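Jusau Recreation District
Board of Directors
Minutes of the Regular Meeting

Date: Dec 20, 2025
Place: Meeting Room, Panganiban Center

Call to order

The Chair called the meeting to order and confirmed that a quorum was present. The agenda was approved with one change: the item on parking lot lighting was moved to the next regular meeting at the request of the General Manager. The minutes of the previous meeting were approved as corrected. The correction concerned the spelling of a street name in the trail easement item.

Public comment

A resident of the Haltix subdivision asked when the footbridge behind the ball fields would reopen. The General Manager replied that the repair is waiting on a county permit and that no date can be given. Written comments on the swim lesson sign-up process were received and placed in the record.

Winter hours at the Panganiban Center

The General Manager presented the staff proposal to open the building one hour earlier on weekday mornings through the end of the winter season. Staff reported that 80 members had signed a request for the change. The earlier opening would apply to the fitness room, the walking track and the locker rooms. The pool would keep its present schedule, as lifeguard shifts for the season have already been set.

Directors discussed the cost of the additional front desk hours. The General Manager stated that these could be covered within the present staffing budget if the Saturday evening shift were shortened. One Director expressed concern that families use the building on Saturday evenings and asked that staff report on attendance before any hours are cut. The Chair noted that the fitness room is also the space most often mentioned in member letters about crowding after work, and that an earlier opening might spread use more evenly over the day.

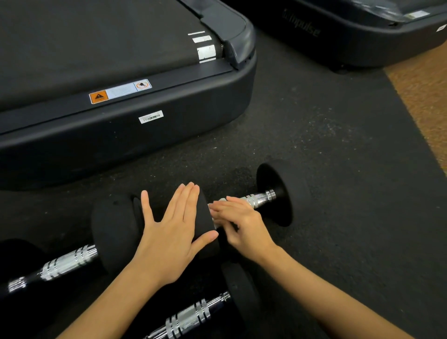
A member speaking from the floor said that she supported the earlier hours but that the side entrance should be unlocked as well, so that people on foot from the bus stop would not have to walk around the building in the dark. Staff agreed to look into the door schedule. Another member asked whether the child care room would open early. It would not.

Motion: to approve the earlier weekday opening as proposed, with no change to Saturday evening hours until attendance has been reported. Moved, seconded and carried. One Director abstained.

Membership rates

The Board reviewed the proposed rates for the coming year. The monthly household rate would rise by $3 to $49. The senior and student rates would stay the same. A Director asked whether current members could renew at the old rate, and the General Manager confirmed that renewals received before the end of December would be honored at that rate. The rates were approved as presented. Notice will be posted at the front desk and mailed with the winter program guide.

Cleaning contract

The present agreement with Verkusell ends with the fiscal year. The Board asked that the new request for bids state clearly which areas are to be cleaned nightly and which weekly, as this was a source of disagreement under the current contract. Action: General Manager to bring a draft to the next meeting.

Trail fund

A gift of $300 toward benches on the Haltix trail was accepted with thanks. The donor asked that no plaque be installed. The location of the benches was referred to staff, who will consult the residents nearest the trailhead.

Other business

The Board asked that the snow closing policy be reposted on the website, where the link to it is broken.

Adjournment

There being no further business, the meeting was adjourned.

Respectfully submitted,
Secretary to the Board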